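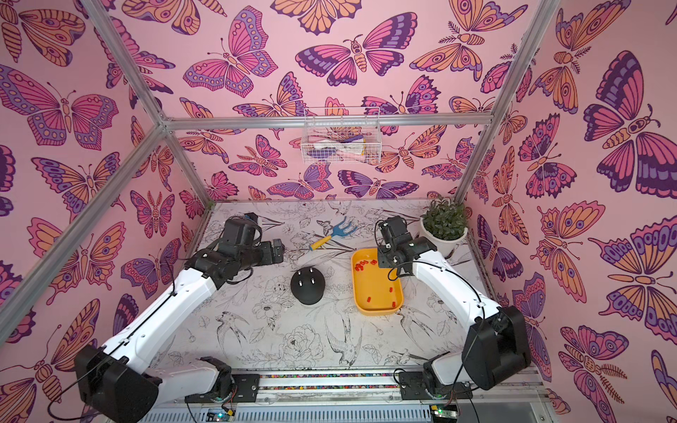 Pellberg-build list archive, November 2022
From: Benedikt Koller
Subject: Re: [pellberg-build] two-arm table: bus dropouts on the left arm, walls, next steps

Ursina Sutter wrote:

> Before you change the wiring again, can you say what you measured?
> From your last post I can't tell if the left arm loses power or loses
> data. Those need different fixes and the symptoms look alike from the
> software side. Also:
>
> 1. Are both bases still bolted to the one rail, or did you go back to
> separate plates?
> 2. One controller board for both arms, or one each?
> 3. Did the wallpaper do anything for the wrist camera? Our walls in the
> Lellota shop are bare board and the tracker drifts whenever the gripper
> turns away from the objects. I would rather glue up paper than write
> more code.
>
> I'd also like to see the joint log from a failed run, with timestamps,
> and not the summary your script prints.
>
> Ursina

Ursina, all,

Answers in order, then what I changed.

Rail: both bases are on the one rail along the front edge. The separate plates are back in the scrap bin. With plates I could get each arm square to the table or square to the other arm, but I never held both after a day of use. The rail made the base-to-base distance a thing I measure once. The cost is that a hard stop on one arm now shakes the other. I see it in the log as a small position error on the arm that is supposed to be holding still. It dies out before the next move if I leave a short pause, so I left a short pause.

Boards: one each, mounted below the rail under its own base, with the leads going straight up to the arm. The first version had a single board in the middle and long leads to both sides. Swapping to two boards shortened the leads and let me power-cycle one arm without dropping the other. The boards are exposed at the moment. I want a cover with slots so I can still read the indicators, but the drawing isn't done.

Power or data: data, on the evidence so far. I put a meter on the supply at the left base and recorded the minimum during a reach with the elbow loaded. It sags, and it sags the same amount on the right arm, which doesn't drop out. Then I logged replies from each servo. The shoulder and elbow answered every time. The wrist and the gripper went missing together, for a few reads in a row, then came back. Voltage readings from those servos before and after the gap were normal. If it were a brownout I would expect at least one of them to come back with its settings reset, and I haven't seen that.

The log has 2,751 read cycles from one session. Missed replies fall into 4 groups, and all of those groups are during a wrist roll with the forearm well back. I didn't get any with the forearm extended. So I looked at the cable. It runs along the top of the white links, and I had tied it down too close to the wrist. At the end of the roll the connector was taking the pull.

What I changed on the left arm:

- Cut the last tie before the wrist and moved it back along the forearm.
- Left a loop there with enough slack for the full roll in both directions.
- Replaced the last cable segment. The old one passes a continuity check lying flat, so I can't say it was bad. I've put a tag on it and kept it.
- Swapped the order of reads so the wrist is polled first. This was only so that a miss would be easier to time against the move.

I know that is several changes at once. If it now runs clean I won't know which of them did it, except that I don't believe the polling order matters. I'll put the old cable back in with the new tie position once I have a long enough clean run to compare against. The target is 2,000 cycles of the same wrist roll, unattended by software but with me in the room and a hand near the switch. I haven't run it yet.

Camera and walls: the paper helps, with limits. The pink butterfly paper is on the left, back and right walls, inside the aluminum frame, and the table has a sheet with black line drawings of flowers and birds. Both were picked for having plenty of edges at different sizes. With plain walls the left wrist camera had very little to hold on to whenever it tilted up past the table. With the paper it keeps a fix through most of the reach.

The limit is that the pattern repeats. The matcher will sometimes take a moth on one wall for the same moth farther along, and then the pose jumps sideways by one repeat and stays there, looking perfectly confident. I reject any jump larger than the arm could have moved between two pictures, using the joint angles. That catches the ones I've found. If you are buying paper for Lellota, get the longest repeat you can, and matte if there is a choice. Hang the sheets so the repeats don't line up from wall to wall.

Flatten the table sheet before you calibrate. Mine had a fold that lifted slightly near the middle, and I spent an evening treating it as a lens problem.

Objects: the current layout has the yellow-orange tray with the red pieces on the right arm's side, and the small garden rake and the black dome near the middle. The rake is the awkward one. It's thin at the handle and wide at the head, so a grasp that is fine along the handle swings the tines when the arm lifts. I'm trying grasp points closer to the head and will report when there's something to report. The potted plant in the back right corner stays put for now. It is marked in the planner as a keep-out volume for the right arm, with about 4 cm added on every side because the leaves aren't a shape I care to model.

Log: I'll put the full joint log with timestamps in the list's file area tonight, under left-wrist-dropout. Columns are time, servo ID, commanded position, reported position, voltage, reply flag. Time is from the host clock, so the two arms share it. Empty reply flag means no answer before the timeout, and the reported position in that row is the previous value carried over. Don't plot it without filtering those out, or you get flat steps that look like a stuck joint.

Two questions back to the list. Has anyone run the Omitz driver with a shorter reply timeout than the default? I'd like to retry inside the same cycle, and at the default there's no room for it. And Lorena, you had a strain relief clip for the wrist housing in June. Is the file still somewhere? The link in the archive is dead.

Benedikt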